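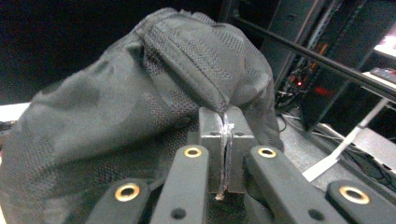
Section 4. Recording a Flock Welfare Assessment

This section explains how to set up and complete a flock welfare assessment in the Brilamora farm record system. It applies to sheep holdings enrolled in the Hallell Higher Welfare Program. Cattle and pig holdings should follow Section 5.

Before you begin

You will need:
– your holding number and program enrollment letter
– the flock register, updated to the day of the assessment
– the medicine record for the past 12 months
– the name of the veterinarian who will countersign the assessment

Only users with the Keeper or Assessor role can open a new assessment. If the New Assessment button is gray, ask your account administrator to check your role under Settings, then People.

4.1 Opening the assessment

1. Sign in and select Holdings from the main menu.
2. Choose the holding to be assessed. Where a business runs more than one holding, each must be assessed separately.
3. Select Welfare, then New Assessment.
4. Enter the number of sheep on the holding. The system compares your entry with the flock register. If the two do not match, a yellow banner appears and you must correct the register before continuing.
5. Select the assessment period. Spring assessments cover lambing and turnout. The late assessment opens in August and covers weaning and preparation for breeding.
6. Select Save and Continue.

Note: Enter the flock total without commas or spaces. A flock of 2,849 is entered as 2849.

4.2 Choosing the sample group

The system selects the management groups to be inspected and states how many animals must be scored in each. The minimum is 20 per group. Groups smaller than this are scored in full.

1. Review the list of groups. Groups that have been sold or merged should be closed in the register first.
2. Select Generate Sample.
3. Print the scoring sheets, or send them to a mobile device using the Diletti app.

Caution: Do not generate the sample more than once. A second sample cancels the first, and any scores already entered against it will be lost.

4.3 Entering scores

Scores are entered under nine headings, which appear in the order used on the printed sheet. Lameness, body condition and fleece cleanliness are scored for each animal. Water supply, shelter, lying area and handling facilities are scored once for each group. Losses and medicine use are filled in from your records and need only be confirmed.

1. Open the first group in the list.
2. Enter the score for each animal. Use the tag number where it can be read. Otherwise use the line number on the sheet.
3. For any lameness score of 2 or higher, complete the Action Taken box. An assessment cannot be submitted while this box is blank.
4. Select Confirm Group and move to the next.

Sheep should be observed walking on level ground before they are gathered. Scores taken in a crowded pen or race will not be accepted for lameness.

Caution: An animal that is unable to stand or is in obvious distress must be attended to at once. Stop the assessment, contact your veterinarian and resume when the animal has been dealt with. The system holds a part-completed assessment for 9 days.

4.4 Veterinary countersignature

1. Select Request Countersignature.
2. Enter the veterinarian's name as it appears on the practice list. If the practice is not listed, select Add Practice and allow one working day for approval.
3. Check the summary page and select Send.

The veterinarian may approve the assessment, return it with comments or ask for a farm visit. Returned assessments appear under Drafts – they do not need to be started again.

4.5 Submission and payment

Once countersigned, the assessment must be submitted by the keeper. Countersignature alone does not complete the process, and no welfare payment will be released until the status reads Received.

Payments are calculated by the Barredo office from the flock total on the date of submission. Changes made to the register after that date are carried to the next period. Keepers who disagree with a calculation should write to Mylene Agbayani, Payments Officer, quoting the assessment reference.

Questions about scoring should be sent to Crisanto Saludo in Field Standards. For help with sign-in or the mobile app, select Support at the foot of any page.

Keep the signed scoring sheets with your flock register. They may be requested at inspection.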